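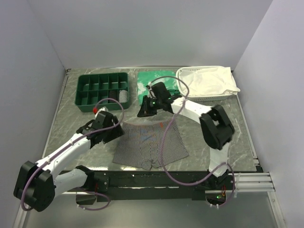
Boxer folding demos – policy keeps botching the first fold, is it my teleop?

posted by surov_bench

Two arm setup, leader arms to drive it. Task is spread boxers flat on the table, fold, roll, drop in a slot of the organizer. Cloth basket stays back right the whole time. I've got 34 demos so far and the trained policy gets to the waistband then just hovers. Or pinches air. When I replay my own demos they look fine to me?? Maybe a bit slow, I stop a lot to line up the fingers. Do I need way more data or am I driving it wrong. Also the cable on the right arm hangs down over the shorts sometimes, dont know if that matters.

Ekatov

The pauses are your problem, or most of it. Every time you stop to think, you record a bunch of frames where the right move is "don't move". Policy learns that real well. Hover = you hesitating.

What worked for me:
Practice 20 folds with recording off. Seriously, just get bored of it.
Pick one order and stick to it. Left gripper first, always, or right first, always. If half your demos go one way and half the other it'll average them and grab nothing.
If you have to stop, throw the episode out and redo.
Trim the dead time at the start before the arms move.

Then record again from zero, I wouldn't mix the old 34 in. For pinching air – go lower than feels right when you close on the waistband, let the fingertips touch the table a little. Thin fabric wants that.

And yes sort the cable. If it's lying on the fabric it can drag it, plus it covers up part of the leg in the camera view. Clip it further back along the forearm, leave slack at the elbow.

grornumura

more data. we had 1,775 episodes for towels and it was still meh on anything with stripes

Seixas

Mostly agree with Ekatov, not sure about starting from zero tho. I'd watch the old ones at 4x speed and keep any with no long stops. Also change where you lay the shorts each time, few inches over, turned a bit. Mine was perfect in one spot and useless everywhere else until I did that. Same for which slot is free in the box.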